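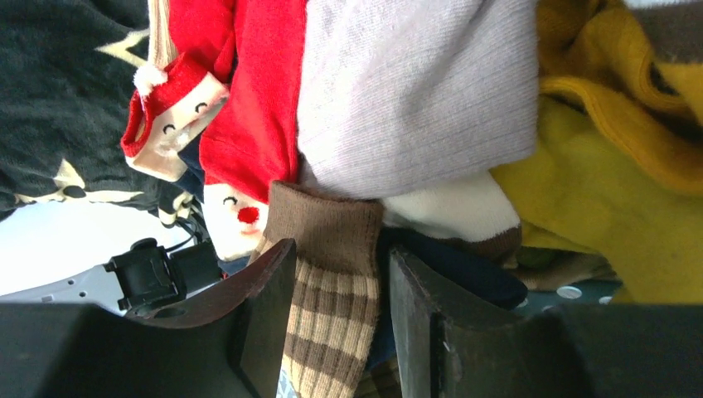 Section 4: Looking after the fingers and the wrist camera

The Wunska laundry cell spends its days picking soft things out of a heap, and soft things are harder on a gripper than you might expect. Knitted socks shed fluff, fleece sheds even more, and all of it ends up on the finger faces or in front of the little camera at the wrist. Set aside a quiet half hour for the jobs in this section the first time you do them (you'll be a good deal quicker after that, we promise!), and read each part through once before you pick up a tool.

If your cell was supplied with Balogh fingers, everything below applies to you as well, except for the spacer in step 6, which those fingers don't use.

Before you start

You will need the small hex key from the lid of the Florklow toolbox, a lint-free cloth, a soft brush, and a cup or tray to keep the screws in. A handful of ordinary clothes will come in useful at the end for the test pick. Mixed colours and thicknesses are best, and a striped sock with a good ribbed cuff is ideal.

CAUTION: Press the stop button and wait for the arm to settle before reaching into the cell. The fingers can still close when the arm itself is standing still, and they will pinch.

4.1 Cleaning and refitting the fingers

1. Send the arm to its service position from the Jokum panel (Menu, Care, Park for service). Open the fingers fully, then press the stop button.

2. Take away anything left hanging from the gripper, supporting it with your other hand so that you don't drag a loop of wool over the finger tips. A pulled thread can wrap itself round the base of a finger and be a real nuisance to get out.

3. Brush down both fingers from the tip towards the housing. Go gently into the corner where finger and housing meet, where most of the fluff likes to gather.

4. Wipe the gripping faces with the dry cloth. Scuffs are quite normal and can be left alone. If you can feel a ridge with your fingernail, fit a new pair. Please change both fingers together, even if the other one looks perfectly good, or the grip will pull to one side.

5. To remove a finger, loosen its screw, ease the finger straight out, and put the screw in your tray straight away.

6. Check that the thin spacer is lying flat, slide the new finger in with its slanted tip leaning inwards, and tighten the screw until it is snug. There's no need to lean on it.

Note: Order replacement fingers as part 307. Older packs marked 61 will fit, but the rubbery face is softer and wears out sooner on heavy knits.

4.2 Cleaning the camera window

1. Blow away loose dust first, so that you aren't rubbing grit into the window.

2. Wipe with a clean corner of the cloth in one direction. Leave window sprays and kitchen cleaners in the cupboard, as they cloud the coating.

3. Release the stop button and open the live view on the panel. Both finger tips should show, one at the left and one at the right, with a clear view between them. If they sit lopsided, run the camera check in Section 5 before going any further.

4.3 The test pick

1. Heap your test clothes loosely on the work surface. Don't smooth them out, tempting as it is; the cell is meant to cope with a muddle.

2. Set the grip strength to 63 and choose Single pick.

3. Watch the live view as the fingers close. On a sock you are hoping for a hold close to the cuff, one finger each side, with the rest of the knit hanging down freely.

4. If the cloth slips, raise the strength by one step and try again. If it still slips after more than four tries, go back to 4.1 and look for fluff on the gripping faces.

CAUTION: Keep cables and other hard objects clear of the spot you are picking from. The cell is set up for cloth, and a cable caught between the fingers can be damaged before the grip lets go.

Once you are happy with the hold, press Save on the panel and write the grip strength in the care log at the back of this guide.

Section revised October 6, 2023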